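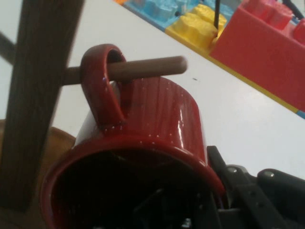 Did medieval peasants really work less than we do? I keep running into this claim and it's driving me up the wall a bit. You know the one, they only worked half the year and the rest was feast days, ale and lying under a hedge. I'd like it to be true! But every time I try to picture an ordinary day in, say, an English village in the 1200s, I get stuck on the stuff that isn't counted as work. I use a mug, I rinse it under the tap, I hook the handle over its peg like the red one up there, job done. Somebody in a cottage with no tap had to fetch that water first, and gather the firewood if they wanted it warm, and probably see to the pig on the way back. Is any of that in the figures? Or is it only days spent on the lord's land?

I'm not a historian, I just read a lot. Happy to be put right.

posted by hedgepriest, 2026-03-12

It's mostly days on the lord's land, or days of paid labour, depending on who you're reading. That's where it all goes wrong. Somebody takes the labour services a tenant owed, sees a small number of days, and puts it next to a modern full-time job. But the services were closer to rent. After you'd done them you went home and worked your own strips, and that was how you ate.

I had this out with my brother-in-law at Christmas. It didn't go well.

posted by marlpit

marlpit is right about the rent thing, but I think people swing too far the other way now. Church feasts were real and you could get in trouble for ploughing on one. We have a booklet from the little museum at Cokau (you'd drive straight past it) and it lists 43 feast days kept in the parish in the later Middle Ages, on top of Sundays. Even if only half were properly kept, I'd take that over my current holiday allowance.

posted by Oxgang_Annie

Kept by whom, though? You can't tell a cow it's the feast of the Assumption. Milking, feeding, mucking out, none of that stops. I grew up on a small dairy farm and my parents had one week off in the whole of my childhood, and it rained.

posted by wet_fallow

Yes, this is what I was getting at! And it's the women's side of it that seems to vanish completely. Spinning especially. From what I've read you'd do it in every spare minute, walking along, minding children, sitting with a neighbour. I've tried a drop spindle and after a whole evening I had enough wool to tie up a small parcel.
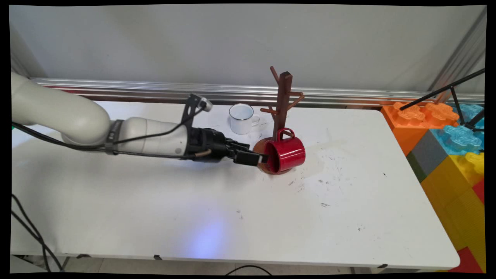
So if you're adding up a working year, does an evening of chatting and spinning go in as work or as leisure? I suspect they wouldn't have seen much point in the question. It was just the evening. But a family needed clothes and blankets and sacks, so somebody had to do it, and I don't think you can leave it out and then say look how much free time they had.

posted by hedgepriest

You're a very bad spinner then, sorry. I can do a good deal more than that and I'm nothing special. But I agree with the general point.

posted by Oxgang_Annie

Ha, fair. It was lumpy too.

posted by hedgepriest

I'm going to disagree with most of you. Yes, there was plenty of unpaid work. We do unpaid work as well. I commute, I cook, I wash up, I fill in forms, I sit on hold to the gas people. If you count the pig then count my commute. And pace matters. There are accounts of harvest workers being fed in the field, with ale, and stopping for it, and as far as I know a "day's work" for some services was over by midday. That doesn't sound like my job. I get a sandwich at the keyboard.

posted by tallystick

Over by midday on the lord's land, and then you had your own to do. We've been through this.

posted by marlpit

And I've read what you wrote, thanks. My point is that a person who decides their own afternoon is in a different position from one who doesn't, even if both are busy. I'd rather weed my own beans at my own speed than be watched doing somebody else's. I think that's what people are really reaching for when they share the half-the-year thing, and they grab a number to hang it on.

posted by tallystick

OK, I can live with that version of it.

posted by marlpit

Can I throw winter in? Everybody argues about harvest. On holiday last September we stayed near Iseo and I got talking to a couple who still make their own hay on a steep bit of hillside, all by hand. They said the hay was the easy part to explain to visitors. It's the mending, the walls, the tools, the wood, and all of it comes when the days are short and you've got no light. I imagine a medieval winter was a bit like that with worse boots.

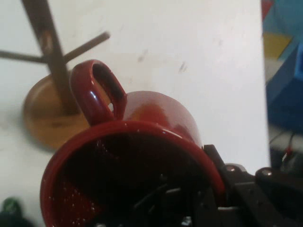 They also told me the old people in the village slept an awful lot in January, which I've seen mentioned for other mountain places. Maybe that's where your lying under a hedge comes in, only it's lying under a blanket because there isn't much to eat and moving about makes you hungry. I wouldn't call it a holiday. I don't know what I'd call it.

posted by larkfallow

Hungry gap would be spring, strictly, when the stores ran down before anything new was ready. But yes, being idle and being comfortable are separate things. People with very little land could be out of paid work for long stretches and that turns up as "days off" if all you have is a wage account. If a labourer appears for 200 days in somebody's accounts, we don't know what he did with the others. He might have been working for a neighbour who didn't write anything down. He might have been ill.

posted by Oxgang_Annie

That's the bit I hadn't thought of, that a gap in the accounts gets read as a rest. Thank you.

Does anyone have a decent book on this that isn't priced for libraries? There was one people kept mentioning on the old Forura board, before it went down, with a green cover. Very helpful of me, I know.

posted by hedgepriest

If it's the green one I'm thinking of it was published by Koech and it's been out of print for ages. I've got a copy with the index missing. It's good on village customs and hopeless on wages, and he clearly can't stand sheep. You can borrow it if you pay the postage.

posted by wet_fallow

Yes please! Will message you tonight.

posted by hedgepriest

I'd skip his chapter on feast days, he gets the local ones muddled. The ploughing bit is worth it though.

posted by marlpit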